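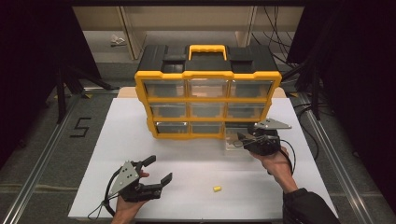 Zamfira Bratu wrote in to ask if we're a shop or a school, as the old version of this page never said. Fair. Both, but mostly a school. New page, written fast, between the afternoon group and the evening one.

## Who we are

Kaverholm is a fly tying and rod building school in Storndale, up the stairs next to the bakery. Trout flies mainly. Some salmon, some pike streamers in winter when people get restless. Three of us on the teaching side:

- **Ramiro Carretero** – beginners, dry flies, anything with deer hair
- **Laurențiu Toma** – rods. Wrapping, guides, epoxy, repairs
- **Ionuț Moldovan** – nymphs and wets, plus the supply counter and the phone (leave a message, he does call back)

Started out as winter evenings for the angling club on the Skov. Vises clamped to a kitchen table, feathers in the butter. Then people from outside the club wanted in, the table got too small, and we took the rooms we have now. Still do the club night. Members don't pay for it.

## What we teach

Beginners' course first, unless you already tie. Thread control, dubbing, hackle, whip finish. You'll make a lot of ugly Woolly Buggers. Then a Hare's Ear, a Pheasant Tail, an Elk Hair Caddis if the hackle behaves. Take them all home, fish them all, trout are less fussy than Ramiro.

After that it's open bench. Come with a pattern you want to learn or come without one. Most people settle into a size they like and stay there, which is fine, but we will push you smaller at least once.

Rod building is its own course. Blank, grip, reel seat, guides, done. Laurențiu keeps the group small and wants everyone there the first evening, no exceptions, that's when the spine gets found and the layout gets marked. Miss it and you wait for the next course. The finish needs a slow cure, so please dont ask to take the rod home early. He's heard about your trip.
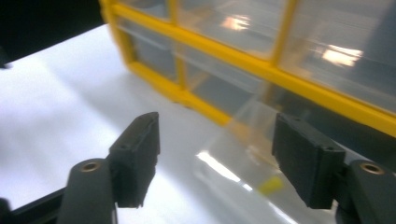
Kids welcome from the age where they can sit still with a sharp hook. Parents know when that is better than we do. A grown-up stays in the room. We pinch all the barbs down for the junior group, and safety glasses go on for everybody, adults too.

## What it costs

Beginners' course is 100. Rod course is 1175, blank and all components in that price, and yes it's a lot, it's a good blank. Open bench you pay at the door. Vises and tools are here to borrow. Bring reading glasses if you use them. Bring them even if you say you don't.

Materials for the beginners' course included. After that you buy what you use from the counter, or bring your own. Capes must be clean and bagged. We had moths one year. Never again.

## The shop bit

Small. Hooks, thread, beads, wire, dubbing, capes, some tools. We stock what we tie with and not much else. No reels, no waders, no licences (town hall has those). If you want something odd, ask Ionuț and he'll order it with the next box from Rarham, where most of our feathers come from. Can be slow in spring.

## The river

We fish the Skov and we teach with the Skov in mind. Mayflies in June if the water drops, caddis most evenings through summer, then terrestrials. If you fish elsewhere tell us and we'll adjust the patterns. Club rules on the water are the club's, not ours. Ask them.

No guiding. We get asked weekly. We teach tying and we build rods, and when we're on the river we're fishing.

## Finding us

Storndale, the door to the left of the bakery, ring the top bell. Evening groups start at 7, door gets locked at quarter past as noone hears the bell over the talking. Parking behind the church. Stairs are steep and there's no lift, sorry. If stairs are a problem, call us and Ramiro will set up a vise in the club room on the ground floor instead.

Next course list goes up on the door first, then here when one of us remembers.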